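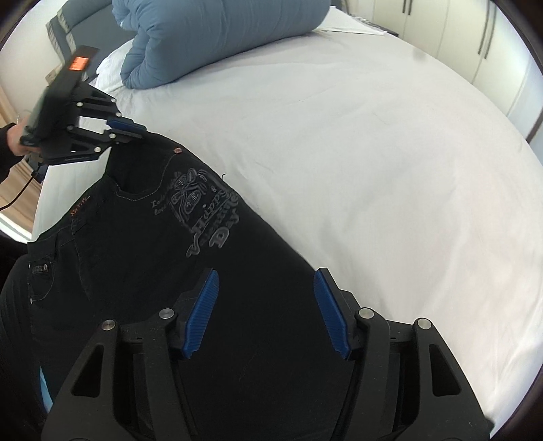 Quem ensina uma tarefa a um robô tem hoje dois caminhos principais. Ou comanda o robô à distância, com alavancas ou com um par de braços que o robô imita, ou pega numa garra com a própria mão e faz o trabalho, deixando que as câmeras registrem o movimento. Passei boa parte do último ano entre os dois, primeiro numa empresa de logística e depois como consultor, e a minha opinião é que para tarefas domésticas o segundo caminho deveria ser o primeiro a ser tentado. Uma calça preta estendida sobre a cama mostra bem o motivo. Uma garra segura o tecido pelo canto de cima, perto do cós, e a outra está aberta sobre o pano. Onde fechar essa segunda garra é uma decisão que qualquer pessoa toma sem pensar, e é justamente essa decisão que se quer gravar.

Comecei pelo comando à distância. O equipamento que usávamos, um sistema chamado Vultari, era bem construído e eu não tenho queixa do fabricante. O operador sentava-se a dois metros do robô e movia os braços olhando para um monitor. Para caixas, funcionava. Para roupa, uma camiseta que eu dobro em poucos segundos levava até 7 minutos, e o operador saía da sessão com dor no ombro. Pior, o que ficava gravado era o comportamento de alguém que não sente o pano: pegadas hesitantes, correções pequenas, pausas para conferir a tela. O robô aprende isso também. Vi um modelo treinado com esses dados parar no ar antes de cada pegada, como o operador parava.

Com a garra na mão, o ritmo muda. A pessoa está ao lado da cama, vê a peça inteira e sente a resistência quando puxa. Num trabalho que acompanhei em setembro, no projeto Rimudus, juntamos 394 demonstrações de dobra usando cinco pessoas, e nenhuma delas tinha experiência com robôs. Bastou uma manhã de explicação. Fizemos tudo em quartos comuns, com a luz que havia, e isso conta muito. Uma calça sobre um lençol em casa não se comporta como a mesma calça sobre uma bancada de laboratório, porque o colchão cede e o lençol vem junto quando se puxa o tecido.

Há objeções sérias. A mais comum é que a mão humana faz coisas que o robô não consegue repetir. É verdade. O punho de uma pessoa gira e se inclina de maneiras que um braço industrial só alcança com dificuldade, e parte das demonstrações precisa ser descartada por isso. No Rimudus jogamos fora 60, quase todas gravadas por quem se debruçava demais sobre a cama. Quem comanda o robô à distância não tem esse problema, pois o próprio robô recusa o movimento impossível na hora.

Junpei Takeda, com quem discuti este assunto várias vezes, defende o comando à distância por essa razão. Para ele, um dado que o robô não pode executar é pior do que dado nenhum. Concordo em parte. Mas descartar uma gravação depois custa pouco, e uma tarde de teleoperação custa uma tarde. Também me parece que ele pensa em tarefas de montagem, em que a posição exata importa mais do que o jeito de segurar. Se eu tivesse de ensinar um robô a encaixar um conector, faria como ele.

A segunda objeção é de método. Com a garra na mão, cada um faz a tarefa à sua maneira, e dados muito variados confundem o modelo. Na Gosta, onde trabalhei antes, a solução era um roteiro rígido: pegar aqui, levar até ali, soltar. Não gostei do resultado. As pessoas passavam a prestar atenção ao roteiro e deixavam de prestar atenção à roupa. Prefiro combinar só a ordem das etapas -- alisar, juntar as pernas, dobrar ao meio -- e deixar livre o ponto exato da pegada. A variação que sobra é a que o robô vai encontrar de qualquer forma quando lhe entregarem outra peça.

O comando à distância continua necessário no fim do processo, para corrigir o robô quando ele erra numa situação que as gravações não cobrem. Eu reservaria para isso as horas do operador, que são as mais caras. O restante pode ser ensinado por quem sabe dobrar uma calça.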